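**Which highlighter won't wreck gel pen notes? (purple if possible)**

posted by Ruoxi Jia, October 20, 2019

Nursing prereqs, lots of handwritten notes. I write in black gel then go over it with highlighter same evening. Every time the ink drags and I get a gray smudge right through the word I need. Then the tip is dirty and the next line looks awful too.

Paper is a cheap spiral notebook from the campus store, Undemier brand, pretty thin. Yellow was ok-ish, still smeared. I want purple for drug names bc yellow and pink are already taken in my system. But the purple one I borrowed was so dark I couldn't read what was under it?? Exam in two weeks, don't want to recopy anything. Budget 10 dollars for the whole fix, pen included. Also round barrels roll off my desk, it slopes.

---

**Afonso Moreira**

Switch to pencil.

Or wait longer before you highlight. Gel takes forever on some paper. I leave mine overnight and its fine.

> *Ruoxi Jia:* can't do pencil, fades on me by midterm. will try the overnight thing

---

**Zeyu Qian**

Ok so a few things mixed together here, answering fast, on break.

Smearing: mostly the gel ink, not the highlighter. Most highlighters are water based and so is a lot of gel ink, so one wets the other. Easiest change is the pen. Plain ballpoint under highlighter, almost no drag. If you love gel, highlight FIRST and write on top once the color is dry. Sounds backward, works great for headings, less great when you don't know what you're going to write.

For notes you already have:

- one pass, light, don't scrub back and forth
- go in the direction you wrote
- wipe the tip on scrap paper after every line or so, until the gray is gone
- if it still drags, underline below the word and stay off the ink
- test on the last page of the same notebook, not on printer paper

Thin paper: put a sheet of card behind the page. Wont stop it showing on the other side but keeps it off the next page.

Dark purple: there's a big spread, some are closer to a marker. Don't judge by the cap, judge by a swatch over real writing. Swatch it, let it dry, read it in the light you study in. If you squint, no. Lilac or lavender in the name is usually the safer bet. I went through a pack of Presix ones that looked lovely and you couldn't read a thing under them.

Rolling and what I'd shop for: get a flat body, that's your desk problem gone, and they sit better in a pencil case too. If the store has loose pens and a pad, scribble before you pay. The kind of shape I mean is this purple Jumbo Check Liner, flat rectangular barrel with a squared off end. Cap is a deeper violet than the barrel on it, so see what I said about swatching, go by what comes out on paper. Any flat one is fine tho, doesn't have to be that, and skip the multipack untill you've tried a single on your own notebook.
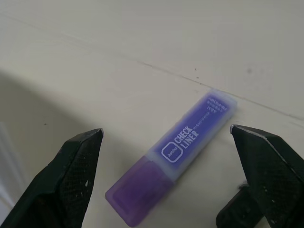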